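This data card accompanies the Tolon flower-handling set, recorded at the Cliltberg laboratory and released for research use. It sets out what was recorded, how operators were asked to work, how the files are arranged, and what users should bear in mind before training on them. Questions should be sent to Aravind Arumugam, who maintains the release.

Last revised: Monday, August 21, 2023

# Tolon: Teleoperated Sorting of Artificial Flowers

## Summary

| Field | Value |
|---|---|
| Episodes released | 3,443 |
| Episodes with a written note | 962 |
| Operators | 5 |
| Control methods | 2 (leader arm, hand guiding) |
| Objects | Artificial flowers and leaf sprigs |
| Task | Pick single stems from the table and place them in a tray |
| Status | Stable |

## Purpose

Tolon was collected to support work on learning from demonstration with long, thin and flexible objects. Many tabletop sets are built on blocks, cups and similar rigid items, for which one good grasp point is usually as useful as another. A flower stem bends when lifted, turns in the grip and may carry a neighbour with it. The laboratory wished to have a body of human demonstrations in which these effects occur often and are dealt with by the operator in the ordinary course of the task.

The set is intended for imitation learning, for the study of grasp choice in clutter, and for comparison between the two control methods. It has not been prepared for use in commercial flower handling and contains no fresh flowers.

## Control methods

**Leader arm.** The operator moves a small leader arm, named Sutter in the files, and the working arm follows its joint positions. The gripper is opened and closed with a trigger. Most episodes were recorded in this way.

**Hand guiding.** The operator holds the working arm itself and moves it through the task while its motors yield. The path is stored and then replayed on a table laid out to match the start. Only the replay is included in the release, so that the operator's hands do not appear at the gripper in the images.

The field `control` takes the value `leader` or `guided`. Users who wish to train a single policy on both should note that guided episodes are slower and contain fewer pauses before contact.

## Recording procedure

1. Lay the flowers and leaves on the table by hand. Stems may cross and blooms may touch.
2. Place the tray within reach of the arm.
3. Return the arm to its start position and open the gripper.
4. Read the instruction aloud and begin recording.
5. Carry out the task one item at a time.
6. End the recording when the last named item has been released, or when the operator judges that the task cannot be completed.

Operators were asked to grasp by the stem wherever possible. A grasp on the bloom is allowed where the stem lies beneath other items. Dropped items are to be picked up again in the same episode – a recovery is regarded as useful material and is not removed.

## Contents of an episode

Each episode is a folder holding the following:

- `fixed.mp4` – video from the fixed workspace camera
- `joints.csv` – joint positions of the working arm, with time stamps
- `leader.csv` – joint positions of the leader arm (leader episodes only)
- `gripper.csv` – commanded and measured opening
- `meta.json` – instruction, control method, operator number, outcome
- `note.txt` – remarks by the operator, where any were made

The outcome field is set by the operator and checked by a second person. Its values are `complete`, `partial` and `stopped`. An episode is complete when every item named in the instruction rests inside the rim of the tray.

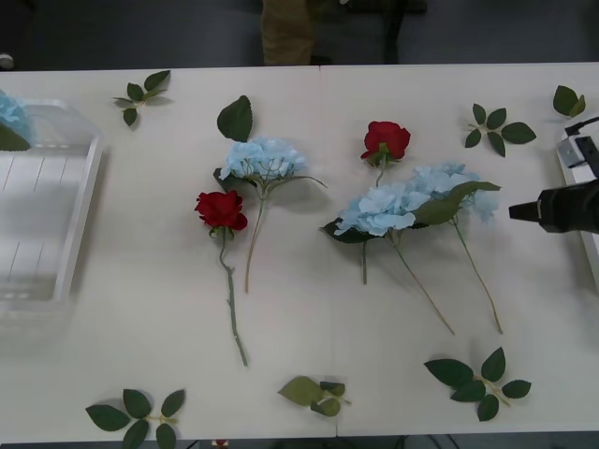
### Category: Mixed stems, overlapping

Layouts in this category combine roses, hydrangeas and loose greenery. The difficulty lies chiefly in the hydrangea stems. Where two of them lie side by side and partly overlap, their blooms form one broad patch of pale blue, and a large leaf across the join hides the boundary further. The rose to the left has a hydrangea head over it, and its long stem runs close beside a thinner green one, so a grasp placed slightly too far to the right may close on the wrong item.

Typical instructions are "put the red roses in the tray" and "put all the blue flowers in the tray". Leaf sprigs are distractors unless the instruction names them. Progress should be judged from the contents of the tray as well as from the table, as a layout may begin with a flower already placed.

### Category: Single stems

Items are laid apart, with clear table on all sides. These episodes are suitable for early training and for checking that a new installation reads the files correctly.

### Category: Greenery only

Leaf sprigs without flowers. Sprigs are short and offer little stem to hold, and the share of partial outcomes is higher than in the other categories.

## Known limitations

- The clear tray is difficult to segment. Its rim may be lost against a white table.
- The arm casts a shadow close to the gripper, and simple colour thresholds may mistake this for a dark object.
- People and furniture may appear at the edges of the fixed view. Users should crop to the table where this matters.
- Episodes recorded in January use an earlier gripper calibration. They are marked `cal: old`, and the measured opening should not be compared directly with later values.
- Operator numbers are consistent across the release, but operators differ in how much they recorded.

## Loading

The files may be read with any standard tools. A small reader, Zorkier, is supplied in the `tools` folder:

```
python tools/zorkier.py --root data/ --category mixed --control leader
```

The reader aligns the joint files to the video and skips stopped episodes by default. To include them, add `--keep-stopped`.

## Terms of use

The set may be used for research and teaching. Redistribution of the full set requires written agreement from the Cliltberg laboratory. Short extracts may be reproduced in papers and talks with the name of the release. Corrections to outcome labels are welcome and should give the episode folder name and the time in the video to which they refer.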